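Simulated Gripper Trials: Questions We Receive Often

Reading time: 4 minutes

The Grurnitz test bench is a simulation in which you can try grippers, arms, camera positions and controllers before you buy or build anything. We maintain it in Plikdale, and many letters come to us with the same questions. I have collected the answers on this page. English is not my first language, so if an answer is unclear, please write and I will try again.

What can I compare with the bench?

Four kinds of parts: the gripper, the arm that carries it, the camera views, and the controller that moves everything. We advise you to change one of them and keep the other three fixed. Some users change the gripper and the controller on the same day, and then they ask us which one made the result better. We cannot tell them.

Which grippers are included?

There are two parallel grippers at present. The Tambunan is the wider one, and the Kallomano is the slim one. Both have two fingers and both accept the same commands for opening and closing. If you have your own gripper model, you can load it, but you must supply the mass of each finger and the limit of the opening.

Why do you test on doors and knobs so much?

A door asks for several things together. The arm has to reach far from the body, the fingers have to arrive at a good angle, and the controller has to follow a curved path after the grasp. Picking up a cube from a table is easier, and in our experience most grippers look equal on that task. We started the door tasks in January and they are now the part of the bench that people use the most.

How many trials do I need?

For a first impression, 40 trials for each gripper is enough. For a comparison that you want to publish, we recommend 400, divided into 200 for each of two start positions. Please keep the failed trials in the file. Our own largest set has 1,546 trials, and the failures in it were more useful to us than the successes.

What do the camera views look like?

You can take a wide view over the robot body, which shows both arms, or a close view along the gripper. The wide view is good for checking the reach and for seeing if the arms will disturb each other. The close view is good for the last few centimeters before contact.
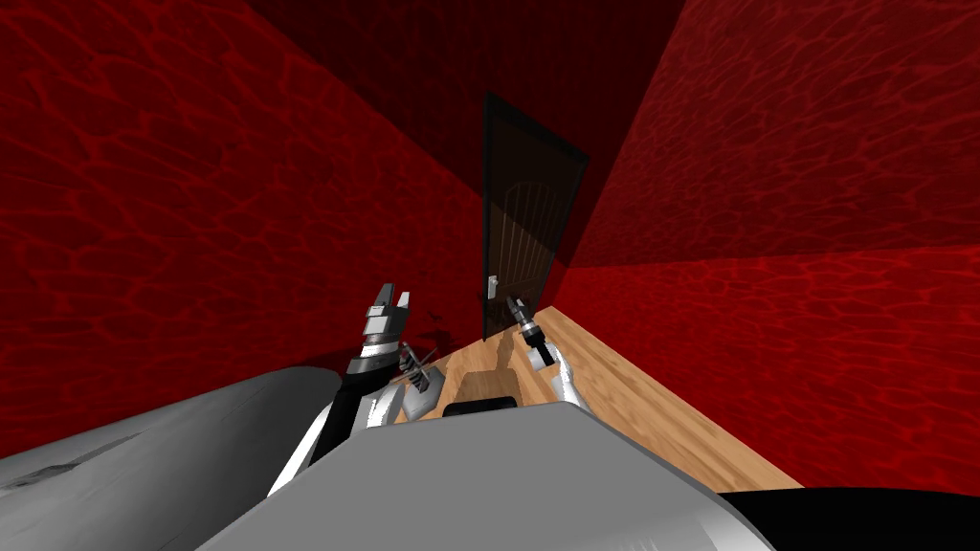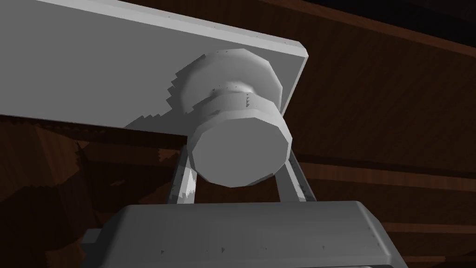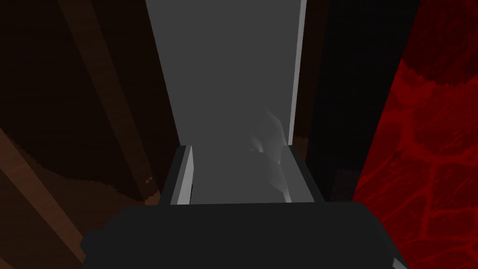
The first view is the wide one, with the door at the far end of the room. In the second, the gap between the fingers is wider than the cap of the knob, and the fingers have not clamped yet.

Which camera view should the controller use?

We suggest both, if your computer permits it. With only the wide view, the body and the arms can cover the place where the contact happens. With only the close view, a pale part in front of a pale panel is difficult to separate, and the controller loses its sense of where the room is. If you must choose one, take the close view for grasping tasks and the wide view for tasks with two arms.

The knob has flat sides. Is this a mistake in the model?

No. We use simple shapes for contact so that the calculation stays fast. A rounder knob is possible, but you should then repeat all your earlier trials, and you should not mix the two kinds in one table.

And the shadows with steps in them?

They come from the low shadow setting, which is the default. You can raise it in the display menu. It has no effect on the contact forces. It can have an effect on a controller that works from camera pictures, so please write down which setting you used.

Will my result be the same on a real robot?

Not exactly the same. Friction is the weakest point of every simulation I have worked with, and ours is no exception. We trust the order of the grippers (which one is better) more than the numbers. Before you order hardware, make a small test with the real fingers and a real handle.

Can I send you my results?

Yes, gladly. Send the trial file, the controller settings and the name of the gripper. We answer in English or in German, usually within two weeks.

Contact: Grurnitz Test Bench, Plikdale | © 2022 Grurnitz | Back to top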